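Speaker notes – Sorting computer parts before a rebuild
Weidong Jiang, Briromgate repair evening, August

Opening (2 min)
Say hello, thank Traian Ene for setting up. Ask who has opened a computer before.
Tell the Dovberg story: 14 machines came in on one afternoon and the parts all went into one box. Sorting that box took longer than the repairs did.

Part 1 – The board
Start with the motherboard, as everything else plugs into it. I like mine on a gray backing panel. You can pick it up by the panel and keep your fingers off the board.
Remind people to ground themselves first. Pass the spare board along the front row. 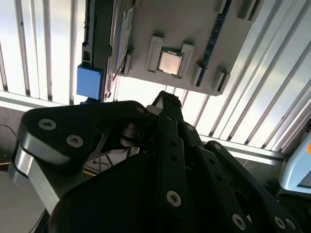

Part 2 – Small parts
A processor should have its own place. A molded tray with slots does the job, and the chip sits in its holder with the metal side up. Narrow circuit boards go in a channel, lying down.
Mention price: we paid 370 for the first set of trays, too much. Traian has a cheaper source now.

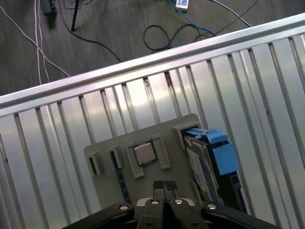

Hard drives are bulkier, so they go beside the tray. Leave the caddy on if there is one – it gives you something to hold. Read the label before you put a drive away and write the number in the log. Our log at Briromgate is at 2874 entries.

Questions, then move to the benches. Lights off at 9.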